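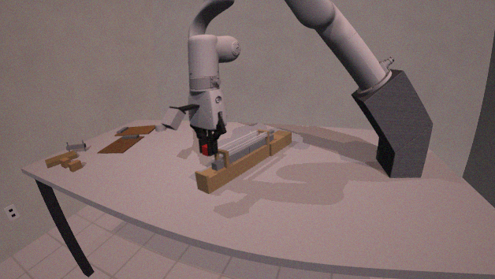

The simulated workcell used in the Rundov student assembly competition, with the gripper holding a red block over the wooden fixture.

Rundov opens simulated assembly competition to college and sixth-form teams

Rundov has opened entries for its student robot assembly competition, which will run entirely in simulation for the first time. Teams from colleges, sixth forms and first-year university courses can enter from now until the end of March. There is no entry fee.

The competition asks students to program a robot arm to pick up loose parts from a table and place them on a wooden fixture. In earlier years teams travelled to Rundov's training centre and shared two arms between them over a single day. This year every team will work on its own copy of the same virtual table, on its own computers and at times that suit its timetable.

The virtual workcell was built by students on the Jurus course, Rundov's evening class in robot programming. They modelled the table, the arm, the gripper and the parts over the autumn and winter terms, meeting on Wednesday evenings. The class then handed the finished model to the software firm Tokarz, which packaged it so that it can be installed without specialist help.

The task

Each team starts with the same set of parts, which includes small blocks, flat boards and metal pieces. The starting positions change from one run to the next, so a program that only repeats a fixed set of movements is unlikely to score well. The program has to find each part, choose a way of gripping it and put it down in the right place at the right angle.

The fixture lies at an angle across the table. Teams are told its position at the start of the practice rounds but not in the final, when it may be turned or moved.

Points are given for each part placed correctly. Points are taken off if a part is dropped, if the arm touches the table or if the fixture is pushed out of place. Where teams have the same number of points, the shorter run is placed higher.

A written report makes up part of the final mark. Teams must explain how their program works, what they tried that failed and how the work was shared out. Reports should be no longer than six pages, including drawings. Judges will also look at whether the code is laid out clearly enough for another student to follow.

Testing by the Jurus class

Before entries opened, the Jurus class ran the full task 3702 times to check that the model behaved as it should. The arm completed the task in 3208 of those runs. The class recorded the cause of each failed run, and 467 of them were put down to a part slipping while it was being gripped.

Those results led to several changes. The grip settings were adjusted, the edges of the smaller blocks were modelled again and the scoring program was altered so that a part which settles slightly after being released is still counted. The class's test log will be supplied with the software so that teams can compare it with their own results.

Students on the course will also answer technical questions during the practice rounds. They are not allowed to enter the competition themselves or to help any team write its program.

Rundov said in a statement: "Schools and colleges told us that the journey and the short time on the arms were the two main things stopping them from entering. A team can now practise for as many hours as it likes, and a mistake at the keyboard does not damage anything. We expect to see more ambitious programs as a result."

How to enter

Teams may have between three and six members, all of whom must be enrolled on a course at the school, college or university they represent. Each institution may enter two teams. A member of staff must register on the team's behalf and will be the contact for all messages about the competition.

No earlier experience with robot arms is needed, but at least one member should be comfortable with basic programming. The download includes a short set of exercises, starting with moving the arm to a given point and ending with placing a single block on the fixture.

The software runs on an ordinary desktop or laptop computer. Institutions that cannot install it on their own machines may ask for the loan of a laptop. Loan requests should be made at the time of registration, as the number of machines is limited.

Practice rounds will open as soon as a team's registration has been confirmed. Teams can submit a program once a day during practice and will receive a score and a recording of the run. The final program and the report must be sent in together.

Final and prizes

The final will be shown online and at the Treltier hall, where the highest-placed teams will be invited to present their work. Travel costs for those teams will be paid. Each finalist will have ten minutes to speak and five minutes for questions.

The winning team will spend a week at Rundov's training centre, transferring its program to a physical arm with the help of the centre's teaching staff. Treltier is giving a set of electronics and hand tools to the institutions placed second and third. All teams that submit a complete entry will receive written comments from the judges.

Registration forms, the full rules and the installation guide are available from the competition page on the Rundov website.

Notes to editors

Rundov provides training in robot programming and automation for students and working adults.

Jurus is a part-time evening course taught at the Rundov training centre. It runs from autumn to early summer and is open to applicants aged 16 and over.

Tokarz develops and supports simulation software for teaching.

Further pictures of the simulated workcell and recordings of the test runs are available on request from the Rundov press office.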